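Are poly mailers really cheaper than boxes for a small shop?

Asked in Shipping and Packing

I sell knit hats and scarves out of a spare room and I've always used small boxes. Everyone keeps telling me to switch to the gray plastic mailers. A rep from Cekon told me I'd "save a fortune" and I don't buy it. I shipped 831 orders last year, so I'm not exactly a warehouse. Is there a real saving or is this just what people repeat? Also worried about labels scanning badly on a wrinkled bag.

3 replies

Liepiņa
Top answer

Depends what you pay for the box, and you didn't say. I kept a sheet for a year: 1,133 parcels, nearly all soft goods. The mailers saved me 52 cents apiece, and most of that was postage, not the bag. On your volume that's a bit over 400 dollars. Nice, but no fortune.

Ask the rep what happens to the price under 900 bags. Mine went quiet on that one. Castano sells smaller packs but adds a handling fee at checkout, so read the total before you get excited.

On the labels, I was doubtful too. A barcode over a crease is asking for trouble. Lay the bag down, push the air out, and stick the label on the flattest part, away from the seam. 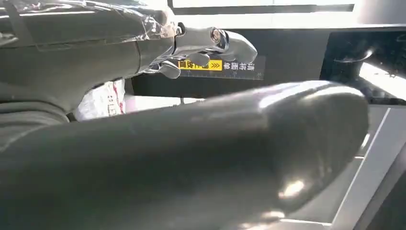
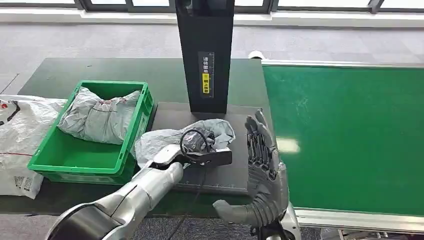
Second picture: crumpled gray mailer, with what looks like a barcode scanner held above it

Clear tape over the barcode is a bad idea as well. People swear by it, but shiny tape can throw glare and I've had parcels come back to the counter over it.

Grernell
Just switch. Boxes are a waste of money for hats.

Castoff_Yarns
I'd be careful with "just switch." If your hats have a stiff brim or a pompom they can arrive squashed, and one refund eats the saving on a lot of orders. I went back to boxes in May for anything with a brim and kept the mailers for scarves. Does that cost me a little more? Probably – I stopped tracking it. Buy one small pack, mail a hat to yourself and see what you think before you listen to any of us.

Was this helpful? Yes / No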